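Wistard Home Forum > Laundry and Closets > Folding and storage

Thick fleece tops: fold or hang?
Views: 3,319

drawer_three
Posts: 414

I have a bunch of long-sleeved fleece tops and they don't fit in the dresser anymore. It's a Lauritsen with shallow drawers. T-shirts are fine in there, sweatshirts are OK, but fleece puffs up. I fold one, press it down, close the drawer, and the next time I open it the top one has caught on the rail and pulled out of shape.

So far I have tried:
the normal store fold, sleeves behind, then in half
rolling them up
hanging them, which takes up most of the rod

What do other people do? I don't want to buy more furniture. Bins are OK if they're cheap.

larkfoot

Hang them. Fleece doesn't wrinkle in any way that matters, but it does keep a fold line across the chest for half a day if it's been squashed in a drawer. I hang all of mine, on the wide plastic hangers so the shoulders don't get points.

tessmill22
Posts: 2,000

Disagree with larkfoot. I hung fleece for two winters and the shoulders stretched on every one of them, wide hangers or no. Heavy knits and heavy fleece should be folded.

Your problem is the fold. If you put both sleeves behind the body you get four layers in the middle and two at the sides, so it makes a hump. Lay the sleeves straight down along the sides, one on the left and one on the right, so they don't cross. Then fold in thirds from the hem up. It comes out flatter.

larkfoot

Mine haven't stretched. Might depend on the weight. The ones I have are thin.

drawer_three

These are not thin. They're fuzzy on the inside too. I'll try the sleeves down the sides.

Şükran Yaman

Question for the OP, where are you folding them? I used to do it on the bed and everything came out crooked because the mattress gives when you lean on it. I do it on the kitchen table now. You can smooth the cloth out toward the edges and it stays where you put it. Do the collar first. If the collar is bunched up when you start, the whole front goes off to one side.

pb_and_starch

I stand mine up in the drawer on edge, like files. You have to fold down to the height of the drawer, so for a shallow one that's a small packet. You can see all of them and none of them catches on the rail.

tessmill22

Filing works for T-shirts. Thick fleece won't stand up on its own unless the drawer is full, and when you take two out the rest fall over. I tried it. I went back to stacks.

pb_and_starch

Put a bookend in. Or a shoebox lid on its side. Mine have stood up fine for years.

tessmill22

A bookend in a shallow drawer is one more thing to catch on the rail.

morrow_k

I have the 5 drawer Lauritsen and I took the fleece out of it altogether. It's in a Pascombe bin on the closet shelf, the soft-sided kind with a zipper. Eight tops go in if I alternate the direction of the collars, collar left, then collar right. If all the collars are on the same side the stack leans. Same thing with towels if they have a thick border, turn every other one around.

drawer_three

morrow_k, does the zipper hold? I had a cheap one and it split in the corner the first time I overfilled it.

morrow_k

It holds if you don't overfill it. I wouldn't put ten in.

larkfoot

How tall is the bin? My closet shelf is low.

morrow_k

Not at home, will measure. It goes under a normal shelf with room for a hand on top.

Şükran Yaman

One other thing about fleece. Let it sit for a while after the dryer before you put it away. Warm fleece is puffier. I leave the pile on the table until after dinner and then put it in the closet. My sister thinks this is nonsense but her drawers don't close either.

drawer_three

OK, update. I moved the whole job to a table. It's a lot easier to get the hem straight than on the bed. The sleeves are the slow part. One always ends up in a heap while I'm straightening the other, and the wrinkles in the body run toward whichever sleeve I pulled last. I've started pulling on the far corner of the hem and then smoothing back toward the collar, which helps.

I'm keeping the fleece in one pile and the towels in another, and doing both at the table. The cream ones are the thickest things I own. A fleece spread out in the first one, a towel folded in the second:
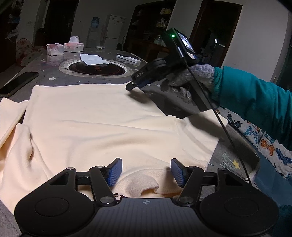
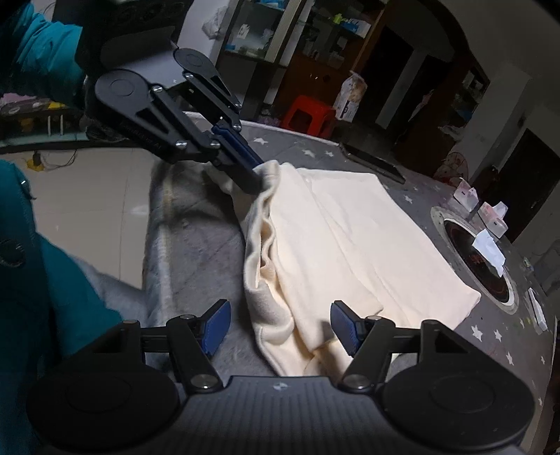 Sólveig Vídalín

I'd skip thirds for anything that thick. Fold it in half from the hem up and stop there. It takes more room front to back but it's two layers thinner in the pile, and with a shallow drawer it's the height that matters. If the drawer isn't deep enough front to back for a half fold, then yes, it has to be the bin.

tessmill22

Half fold leaves the collar end open and it slides apart when you take one out from the middle. Thirds locks it.

Sólveig Vídalín

I put the folded edge toward the front of the drawer and take them from the top.

drawer_three

Measured the drawer. The half fold goes in if I tuck the bottom of the sleeves up first. Fits three high with the drawer closing. The rest are going in a bin.

morrow_k

The bin is 11 inches tall, larkfoot. The Worka one is an inch shorter if your shelf is really low, but it has no window.

larkfoot

Thanks. Still hanging mine, but I could use one for blankets.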